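Lerley Lakritz-Toffee, Großpackung
Artikelgruppe: Süßwaren / Kaubonbons / einzeln gewickelt

Es gibt Toffees, die auf der Zunge schmelzen. Das Lerley gehört nicht dazu. Es will gekaut werden, und zwar mit Ausdauer, und wer im Vorstellungsgespräch sitzt oder eine frische Plombe trägt, möge bitte zu unseren Geleefrüchten greifen.

Gekocht wird bei Ordale im offenen Kessel, 11 Minuten länger, als es die meisten Rezepte vorsehen. Misaki Oshima, die dort die Kocherei leitet, hält das für das Minimum. Wir haben einmal vorsichtig nach einer weicheren Sorte gefragt und bekamen einen Karton von der harten.

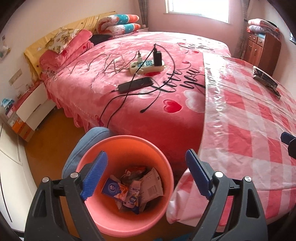 Einwickelpapier und Verpackungen gehören in den Restmüll.

Geschmack: kräftiges Süßholz, dunkler Zuckerrübensirup, etwas Meersalz. Die Salznote kommt spät und bleibt dann, ähnlich wie manche Verwandtschaft. Wer Lakritz nicht mag, wird auch hier nicht bekehrt – dafür gibt es die Sorte Arkia mit Sahne und Vanille, die bisher noch jeder gegessen hat, auch die Leute, die angeblich nichts Süßes wollen.

Lieferbare Größen
Beutel 200 g
Vorratsbeutel 800 g
Mischkarton Lerley/Arkia, 13 Beutel zu 200 g

Der Mischkarton wird gern fürs Büro bestellt. Erfahrungsgemäß ist Arkia nach zwei Tagen weg und Lerley nach drei Wochen, außer in der Buchhaltung. 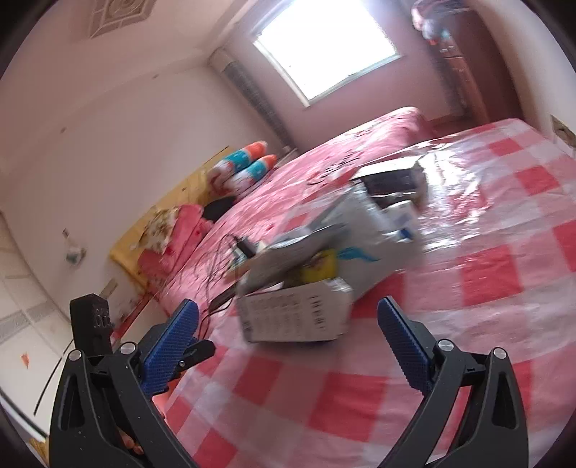
Weißer Karton, geöffnet, auf dem Tisch.

Lagerung: kühl und trocken, nicht über der Heizung. Im Juli verschicken wir nur am frühen Morgen abgeholte Ware, trotzdem kann ein Beutel als ein einziges, sehr großes Toffee ankommen. Über Nacht in die Speisekammer legen, dann einmal beherzt auf die Tischkante schlagen.

Zutaten: Glukosesirup, Zucker, Zuckerrübensirup, Palmfett, Weizenmehl, Süßholzextrakt, Meersalz, Emulgator Lecithine (Soja). Enthält Süßholz – bei hohem Blutdruck sollte ein übermäßiger Verzehr vermieden werden. Kann Spuren von Milch enthalten.

Wiederverkäufer beliefert unser Großhandelspartner Wickramasinghe ab zwei Mischkartons. Preise auf Anfrage, Muster nur solange der Vorrat im Büro reicht.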